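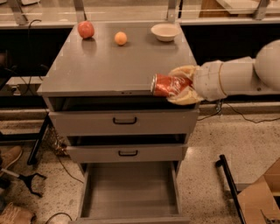 *The arm with the soft fingers fitted, holding a can on its side. Bottom drawer open.*

I've had the Grirkeck soft finger set on loan since the start of October and it goes back next week, so I'm writing this up while I still have it in front of me.

The kit is sold by Troncoso as an add-on for small arms. You get the padded fingers, a mounting plate, a spare set of pads and a bag of screws. There's a printed sheet as well, but it stops at fitting the plate. For everything after that you need the online guide, and mine was for the older version. Estela Lagos at Troncoso sent me the right one the same afternoon I asked.

Fitting took 30 minutes, most of it spent finding a driver short enough for the inner screws. After that the software picked up the new fingers without trouble, though I had to lower the closing force by hand. The default is far too strong for drinks cans. I dented two before I found the setting.

My test job is a plain one. There are things on top of a drawer unit - an apple, an orange, a bowl, a can - and the arm has to pick one up and put it in a drawer. With the hard fingers I had before, the can was always the problem. It would roll or slip out at the turn. With the pads it stays put, even gripped on its side, and I can run the arm faster than I used to.

Fruit is fine too. The bowl is less good. The fingers are thick, and getting one of them over the rim takes a careful approach angle. If most of your work is plates and bowls I'd look at the thinner Skemen fingers, which Amparo Valcárcel lent me for a weekend in the summer. They grip less well but they get into places these won't.

Drawer handles I haven't sorted out yet. The pads fit round the handle but they give a bit when you pull, and the drawer comes out in jerks. I've been opening the drawers myself for now.

The pads mark easily and pick up dust. A damp cloth cleans them. Troncoso says to change them after up to 7 months of daily use, and I can't say if that's right after a few weeks.

I'll probably buy a set. The hire scheme through Pesaver works out dearer if you keep them past the second month, so check that first if you only want them for one project.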